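Search this site Enter keywords Go

Bins first, questions later
24/02/2020

Bohdana Nazarenko sorts for a living. Other people's pantries, sheds, the back room at Kravets where the buttons used to be. She talks fast and mostly standing up.

"Start with empty bins," she says. "All of them out on the table. People fill the first one they grab and then its stuck being the wrong bin for ten years."

She has worked through over 50 kitchens, she says, and her rules keep getting shorter. Open fronts for things you reach for daily. Baskets with holes for onions, potatoes, anything that needs air. Handles, always. "If I can't pull it off a shelf with one hand I don't want it."

Color? She shrugs. White for the pantry, green for vegetables, mostly out of habit. 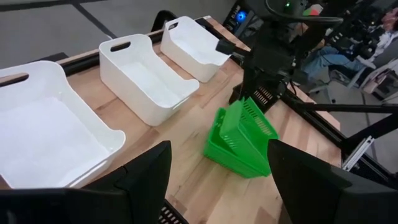
Arno disagrees about the open fronts. Things slide out, he said, and he'd take a lid any day, even a bad one.

Nazarenko laughs at that. "Lids get lost. Then you have a bin and a guilty feeling." She'll allow 2 lidded boxes per kitchen – flour and sugar, done.

And stacking? Nest them when they're empty, she says, never when theres food in. She learned that one in August, with plums.

Next job is a pantry in Nekberg. Deep shelves, no light. "I'm bringing a flashlight and alot of baskets."

We use cookies to improve your visit. Accept Manage settings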